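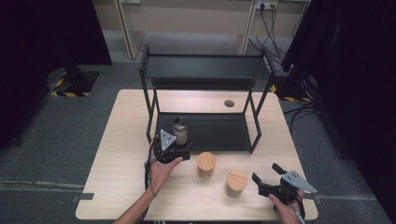

How many jars of spice does one household need out on the side? Fewer than you own, and for most of us six will cover nearly everything we cook in a normal week.

I've been thinking about this since I wrote the bit on cupboards last August, when I confessed that I had three open lots of paprika and couldn't find any of them. Quite a few of you wrote back with confessions of your own (the person with the drawer full of takeaway soy sachets, I salute you), and several asked what I'd done about it. The short version is that I bought a little two-tier shelf. The long version is the rest of this item, so put the kettle on.

I looked at a lot of them. Kelberg do a lovely looking one with a rail along the front, but it was too deep for my worktop and I'd have been chopping onions on a strip the width of a ruler. The Sturetti one is bamboo and spins, and I know people love a spinner, but I had one years ago and everything flew off it when I was in a hurry, which is always. In the end I went for plain black metal, thin square tubing, two trays, four legs. It's about as dull as a shelf can be and I'm so pleased with it!

The trouble with any new shelf is that it gets filled in the first ten minutes with whatever is nearest. Mine had a candle and a roll of sticky tape on it by teatime. So I took everything off again, put the shelf on a bare table well away from the kitchen and did it properly, one thing at a time. I do recommend the table. If you try to sort a shelf where it's going to live, you end up working round the toaster and you give up. On a table you can get at it from the front and see what you've got.

I started with the bottom tray and the little glass jars with the dark screw caps. They're short, they fit under the upper tray with room for fingers, and you can see through the glass to what's left. I put the ones I use least at the back, then changed my mind and put them at one side, because reaching over a row of jars is how I broke the last nutmeg. Leave a gap the width of one jar. It feels wasteful but it gives you somewhere to shuffle things when you want the one behind.

The wooden tubs were harder. I'm very fond of a round wooden tub with a lid – pale wood, nice grain, sits well in the hand – and they make a worktop look less like a chemist's. But you can't see into them. I've opened mine looking for salt and found cocoa, and I've opened it looking for cocoa and found four elastic bands and a key. So they get labels now, on the underside of the lid as well as on the base, so that if two lids come off together they go back on the right tubs. Wipe them with a barely damp cloth and leave the lids off until they're properly dry. Please don't put them in the dishwasher. I did it once and the lid never fitted again.

Should tubs go up top or down below? I went back and forth on this for a whole evening. Up top they look better, and you can lift the lid without taking the tub down. Down below they're safer if you've got a cat (I've got a cat). For now it's tubs on top, jars beneath, and the cat is being watched.

A few odds and ends while I'm on the subject:

- Measure the height between the trays before you buy jars to go with it. My tall ones from Clenent are beautiful and they don't fit, so they now hold buttons.
- Keep the shelf away from the hob. Spices hate steam, and so does anything with a wooden lid.
- Ground spices fade a lot faster than whole ones. Have a sniff, and if you get nothing, it's time for the bin.
- Little felt pads under the legs will save your worktop, and stop that awful scraping noise first thing in the morning.

Grewal, the hardware shop by the station, has the felt pads on a card near the till, and they'll cut a piece of thin cork to line the trays if you bring your measurements with you. I've lined the lower one and the jars don't rattle any more. I haven't done the top yet.

If you've got a system for spices that has lasted longer than a fortnight, do write in and tell me. I'd especially like to hear from anyone who keeps theirs in alphabetical order, and whether chilli goes under C or under whatever sort of chilli it is. Next time I'm going to have a go at the shelf under the sink, so if you don't hear from me, that's where I am.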